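Zitis Kids' Garden Hand Tools – review
26 Nov 2024

Rating: 4 out of 5

Bought two sets of these from the Diltstead garden store in June, one with the wooden handles and one with the plastic. They cost $17 a set. The kids have used them all season in the raised bed and the sandbox.

The metal blades are better than I expected at this price. They go into potting mix easily and manage damp clay if you don't lean on them. Paint is holding up on most, though one red trowel has a notch near the base of the blade.

The wooden handles are showing their age. They have gone stained and worn, and I should have oiled them. The yellow plastic ones with the blue end caps wipe clean in seconds.
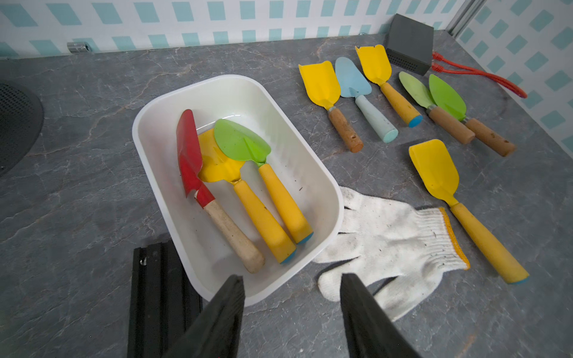
The scoops get picked first, probably for filling pots. The pointed trowels are better for planting bulbs. No hanging holes on the plastic handles that I could find, so ours live in a tray by the back door – fine with me. I would buy the plastic set again and skip the wood.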